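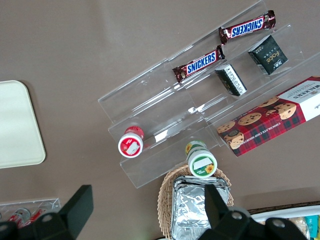

People buy with their eyes well before they reach for their wallets, according to Wanting Yao, and a biscuit that can't be seen from the doorway may as well still be in the storeroom. It is a sentiment the whole crew at Clullomari has taken to heart this summer, as the much-loved Unton corner shop gets ready to show off its refreshed snack counter to neighbours old and new.

UNTON, January 27, 2019 — Clullomari is delighted to announce that its new snack counter is open for business, with clear stepped racks, a wicker basket and low trays taking the place of the deep shelves that had stood behind the till for longer than most of us care to remember. Chocolate bars sit up on the top tier, jars down the front, and there is tartan-boxed Walkers chocolate chip shortbread for anyone with visitors coming and nothing in the cupboard (we have all been there!).

The change grew out of a customer survey last September, which drew 800 replies — a wonderful response for a shop our size, and we read every last one of them over a good many cups of tea. The favourite request by a long way was to be able to see the treats properly and pick them up without having to ask.

"My mum used to lift me up so I could see what was on the top shelf, and I wanted the kids around here to be able to have a good look on their own," said owner Ailsa Lindsay. "We moved those racks back and forth for 2 evenings before we were happy, and I daresay we'll be moving them again by Easter."

The racks were supplied by Katsaros, whose Fadwa Kamel also helped with the layout and very kindly stayed on to help fill it.

Clullomari is at 39 Hutero Street, Unton, and is open every day except public holidays. Locals with a favourite biscuit or lolly they would like to see on the counter are warmly invited to pop a note in the suggestion box beside the till, or to have a word with Rania Hamdy, who looks after the ordering.

Media enquiries: Ebere Haruna, Clullomari, PO Box 1543, Unton.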